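Irer公開実演

Irer公開実演(イレルこうかいじつえん)は、ロボット技術企業Virbyが、トンドネス(Tondness)の開発拠点Irerにおいて開催している見学行事である。ロボットに物の扱い方を学習させるための動作収集作業を、ふだんの作業室でそのまま公開する点に特徴がある。完成した機械の展示や競技形式の催しは行われない。

概要

Irer公開実演は年2回、2月と9月に開かれる。対象は製造業、物流業、介護関連事業の従事者、教育機関の関係者、および一般の希望者で、事前登録制をとる。参加は無料である。1回の見学は30分の実演と、それに続く質疑から成る。質疑の時間は定められておらず、次の組の入室まで続けられる。

会場となる作業室は開発業務に使われている部屋であり、見学日にも業務は継続される。来場者は実演者の動線を避けて立ち、説明員の指示に従って室内を移動する。床面の配線をまたぐ際の注意は入室前に口頭で伝えられる。

沿革

Virbyは設立当初、搬送機械の制御装置を主な事業としていた。把持動作の研究が社内で独立した部門となった後、市街地に近いIrerへ作業室を移し、手持ち式の把持具による動作収集を始めた。公開の契機は、取引先から寄せられた「ロボットの訓練とは具体的に何をする仕事なのか」という問い合わせが重なったことにある。当初は取引先に限って随時受け入れていたが、業務への影響を抑えるため期日を定めた行事に改められ、同時に一般からの参加も認められるようになった。

初期の見学は会議室での講義が大半を占め、作業室への立ち入りは最後の数分に限られていた。参加者への聞き取りで、講義の内容が作業を見るまで理解しにくいとの意見が多かったことから、順序が入れ替えられた。現在は先に実演を見せ、用語の説明は質疑の中で補う形をとっている。

実演の内容

実演で扱われるのは、人が手に持って操作する把持具である。操作者は把持具を自分の手の延長として用い、対象物に近づけ、つかみ、運び、放すという一連の動作を行う。把持具に取り付けたカメラの映像と開閉の記録が、後に機械学習の材料となる。ロボットの腕そのものを動かさずに動作の手本を集められるため、作業の場所を選ばない利点があるとされる。

課題は回ごとに異なるが、室内にある什器や日用品を使うものが多い。過去には、衣類を掛ける、小物を容器に移す、書類をそろえるといった課題が取り上げられた。課題の難易は対象物の重さよりも、つかむ位置の選び方と、周囲の物に触れずに接近する経路によって左右されると説明されている。失敗した試行もその場で中断せず、終わりまで続けて記録する。後の選別で除かれる場合でも、失敗の箇所を示す注記は残される。

操作者は開始前に把持具の開閉を確かめ、記録の開始を声で周囲に知らせる。一つの試行が終わると対象物を元の位置に戻し、置き方をわずかに変えて次の試行に移る。同じ動作の反復が続くことから、見学者には単調に映ることもあるという。説明員はこの間に、対象物の置き方を変える意味や、手首の向きが映像に与える影響について解説を加える。

Miranda

収集された記録は、Virbyの社内システムMirandaに取り込まれる。Mirandaは、試行ごとの区切り、課題名の付与、不良記録の選別を担うもので、ロボットを直接制御する機能はもたない。見学では画面の一部が紹介されることがあるが、取引先に関わる記録は表示されない。

Mirandaの選別には人による確認の工程が含まれる。映像が暗い、把持具の位置が追跡できない、対象物が手で隠れているといった記録は保留とされ、担当者が使用の可否を判断する。室内の人物が映り込んだ場合の取り扱いも同じ工程で確認される。判断の基準は文書化されており、質疑で求めがあれば要点が示される。

見学者の体験

質疑の後、希望者は把持具を手に持って開閉を試すことができる。体験は説明員の立ち会いのもとで行われ、記録はとられない。多くの参加者は、指でつまむ場合に比べて対象物との距離をつかみにくいと述べている。把持具の先端は幅があり、手元から見ると接触点が隠れやすいことによる。説明員は、肘の位置を先に決めてから先端を近づける方法を勧めている。

手荷物は入室前に預ける。撮影は指定された位置から行い、机上の画面を写すことは認められない。未成年者の参加には保護者または引率者の同伴を要する。

反響と課題

前年9月の回には141名が参加登録した。登録が受け入れ可能な数を上回ったため、組を追加して対応したが、組の入れ替えに時間を要し、質疑が短くなったとの指摘を受けた。以後、登録時に質問を受け付け、説明員が事前に回答を準備する方式が導入されている。

教育機関の関係者からは、自動化の背後にある人の作業を直接見られる機会として評価がある。一方、物流業の参加者からは、実際の倉庫に近い条件での実演を望む声が出ている。Virbyは作業室の広さと安全上の理由から、大型の棚や搬送機械を用いた実演は行わない方針である。また、実演と通常業務を同じ部屋で進めることについて、職員の負担を懸念する意見も社内にあり、開催回数を増やす計画はない。

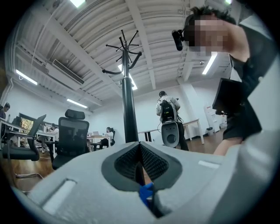
トンドネス、2026年2月2日

Irerの作業室における手持ち式把持具。濃い灰色のメッシュ状のパッドがV字形に向かい合い、その先に黒いコート掛けが立つ。奥では、配線の下がる黒いバックパックを背負った人物が木の床に立ち、机ではノートパソコンが開かれている。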